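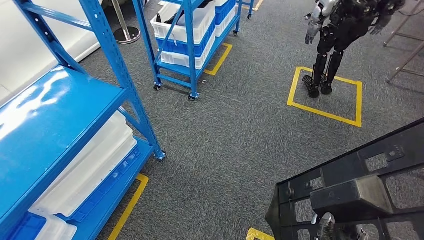 Does a parent group have to open its storage records to the school district after a judge has only granted leave for judicial review? We are an unincorporated association of 165 parents challenging the district's student data policy, the one that lets a school keep a welfare file on every child without a signed consent. Our papers are kept in plastic bins on a lower shelf of a blue metal unit with slotted uprights, the same sort as this one, and nothing is indexed. The district's lawyer has written asking for "all membership and correspondence records" within 9 days. The petition was accepted in October and no hearing date is set. The bins hold signed complaint forms with children's names on them, minutes, and printed emails. Two members want to hand over everything to look cooperative. I want to know whether the letter has any force, and whether we can black out names if we do produce something.
Clodus

A letter from opposing counsel is a request. It becomes enforceable when it is served as a formal discovery demand under your state's rules, or as a subpoena, or when the court orders production. Read the letter again and check whether it cites a rule number and carries a case caption. If it has neither, you are dealing with an informal request and the 9 days is a date the lawyer picked.

Second point. Review of an agency decision is usually decided on the administrative record, meaning the documents the district had in front of it when it adopted the policy. Your internal minutes are normally outside that record. There are exceptions. The most common one is standing: if the district disputes that your association has members who are affected by the policy, it can ask for evidence of membership. Courts often accept sworn statements from a few named members for this. Four parents with enrolled children would be a sensible number to prepare.

On blacking out names: do not alter the originals. Copy the page, redact the copy, and keep a log listing the date of the document, the type, what was removed and the ground for removing it. Many states also have a court rule requiring minors to be identified by initials in anything filed, so you may have to do this in any case.

Do not throw anything away in the meantime. Once a case is pending you have a duty to preserve relevant material, and that includes duplicates and drafts.
Henryk Sadowski

just send them the lot, if you have nothing to hide it goes faster. our group did that over a zoning thing and it was over in a couple months
Grollik

I would not follow the reply before mine. Complaint forms signed by parents may include medical or disciplinary details about children, and the parents gave them to you for a limited purpose. Handing them to the district without asking could cause you trouble with your own members.

To add to Henryk's answer: anything exchanged with your attorney about the case is privileged and should be pulled out before anyone starts copying. Keep it in a separate bin with a label. For the rest, number the pages in one sequence. We had 200 pages in a school boundary case and did it by hand in an evening. The numbering saved a lot of argument later about which version of the minutes was meant.

Reply to the letter in writing before the date given, even if only to ask under which rule the request is made. If you have no attorney on record, check whether your association can appear without one. In many states it cannot.
Besson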